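Section 2: Setting up your first stock count

Right, you've got Totmont installed and you've typed in the name of your café (if you haven't, go back to section 1, I'll wait). Now comes the bit I put off for a whole month when I opened the first Flaltholm kiosk, and then wished I hadn't. We're going to tell the program what you sell, where you keep it, and how low you'll let it get before you panic.

I'm Marlene Andrade and I wrote this guide because the one that came with my copy was four pages of menus and not a word about crisps. I use the program every day, so where I say "I do it like this", take it as one person's habit and change what doesn't suit you.

Before you start

Have these to hand:

A printed delivery note from your main supplier. Mine is Inden, and their notes list the case size on the right, in tiny print.
A pen and a pad. Yes, really – the tablet goes to sleep every time you climb a step stool.
A quiet time of day. I go for 6.30 in the morning, before the coffee machine is on.

Adding your locations

1. Open Settings, then Places, and tap the plus sign.
2. Add one entry for every spot where stock sits: back store, fridge, counter shelf, cellar. Keep the names short, as the printed sheet only fits 13 letters and chops off the rest without telling you!
3. Drag the places into the order you walk past them. It saves so much wandering about.
4. Tap Save at the top. Leaving the screen with the back arrow loses the lot.

Note: you can rename a place later, but you can't merge two of them. I had "Fridge" and "fridge" side by side until September.

Adding your items

5. Go to Items and pick New. Type the name the way your staff say it out loud. If everyone calls it "the blue can", put that in the Nickname box and the search will find it.
6. Choose a group. Cold drinks, hot drinks, snacks and sundries will see most small places through.
7. Fill in the case size from your delivery note, then the single price. The program wants the price in pence, so £9.25 goes in as 925. No dot, no pound sign.
8. Leave the item code alone and it will fill itself in. Mine started at 614 for no reason I could ever find, and yours may start somewhere else. It makes no difference.
9. Tap Add a picture if you want one next to the name. I'd say do it for anything that comes in several flavours. A plain table makes a good background and the can or packet can stay quite small, you'll crop it on the next screen.

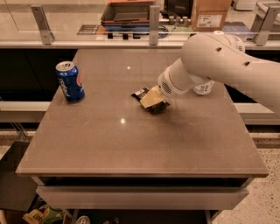
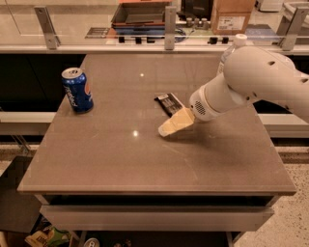
Item pictures before cropping, Pepsi can on the left in both

10. Drag the corners in until the item fills the square, then tap Keep.
11. Repeat for the rest of that group before you go on to the next one. Hopping between groups is how I ended up with two lots of oat milk.

Caution: don't use the Copy Item button for a different size of the same drink. It copies the barcode as well, and your till will then sell the large one at the small price all day long. Start a new item each time, dull as it is.

Setting the low mark

12. Open any item and find Low Mark. This is the number at which it turns orange on your front page.
13. For things that sell daily, I put in what we get through in 2 days. For slow sellers like the Marín herbal teas, I put in a single box and forget about them.
14. Tick Remind Me only on the items you'd be cross to run out of. I ticked everything at first and my phone buzzed all through my sister's birthday lunch.

Doing the count

Tap Start Count and walk your places in order, writing on the pad first and typing it in afterwards. An open case counts as singles, so tip them into the Singles box and leave Cases for the sealed ones. If you get called away, tap Pause and the numbers will still be there when you come back, as long as you don't log out.

When you've finished, tap Close Count. The program locks the figures at that point, and to change one you'll need the manager PIN from section 1.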